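# Mystery bag

A **mystery bag** (also *feely bag*, *grab bag* or, in some classrooms, *touch bag*) is a bag filled with small everyday objects that are picked out one at a time, usually by feel alone. It is one of the cheapest games there is, and one of the most flexible — the same bag can amuse a toddler, start off a writing lesson or keep a whole table of grandparents arguing about what on earth they are holding!

## The bag

Cloth drawstring bags are common, but the plain brown paper bag has a loyal following of its own. It costs next to nothing, it stands up by itself, and it makes a wonderful rustle when a hand goes in. Its weak point is the rim, which tears quickly once people start reaching inside. The usual cure is to roll the top outward into a thick collar and tape it down at several points. A rolled rim also keeps the mouth of the bag open, so that small children don't have to fight their way in.

Teachers who use paper bags a lot tend to have strong feelings about tape. Cloth tape holds best on creased kraft paper. Clear office tape looks neater for a day or so and then lifts at the corners.

## Choosing the contents

A good bag mixes textures. Most sets have something hard and cold to the touch, something soft, something round and at least one piece that is truly puzzling. Keys are a classic, as they jingle and give themselves away almost at once, which is a fine confidence boost for a first turn. Small plush animals are the other favorite. Players often find the ears first and then have a lovely time deciding between a rabbit, a donkey and a very odd cat.

The contents need not match in any way. Sets built around a theme (kitchen tools, things from the beach) are fun too, but they get easier as the game goes on, and many players like the jumble better.
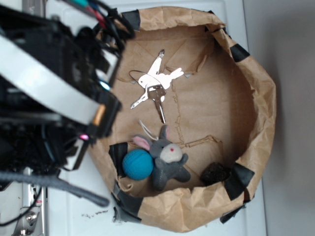
*A taped paper bag holding keys on a ring, a small gray plush rabbit, a teal-blue textured ball and a rough, dark brown item.*

Sharp edges, glass and anything that crumbles badly are normally left out. For children under three, every piece has to be too big to swallow, and loops of string are best snipped off.

## Ways to play

In the basic game, a player reaches in without looking, takes hold of one object and names it before pulling it out. A wrong guess sends the object back to the bottom of the bag.

**Warley rules** add talking. The player may not name the object at all and has to describe it while everyone else guesses: "It's bumpy, it's squashy, it fits in my palm." This version is terrific for vocabulary and gets very loud.

In **Gorska**, a team game, one side packs the bag in secret and the other has 2 minutes to list everything inside by touch. Fourteen objects is the traditional load, although a lunch-size bag will hardly take that many.

The **story bag** drops the guessing. Objects come out in any order and each must be worked into a tale on the spot. A key and a stuffed animal nearly always turn into a locked-door adventure, and it is a joy to hear how different each one is.

## In the classroom

Pallavi Tomar's handbook *The Rustling Bag* is still the best-loved guide to the subject. It gives 40 complete bag lists, from "Pockets" to "Under the Sofa," and asks teachers to swap out one object every week. Her notes on shy children are especially good: let them pack the bag first, she writes, and they will be the first to want a turn.

Sunita Upadhyay took the idea to the Negi toy library, where families could borrow a packed bag and return it with something new inside. The library logged 2,270 loans of its bags. Its holiday bags, made up each December with bells, ribbon and pine cones, had a waiting list.

## Related games

- **Kasness**, in which two identical bags are searched at once for a matching pair
- **Kim's game**, a memory game in which objects on a tray are looked at, covered and recalled
- **Lucky dip**, in which the player keeps whatever comes out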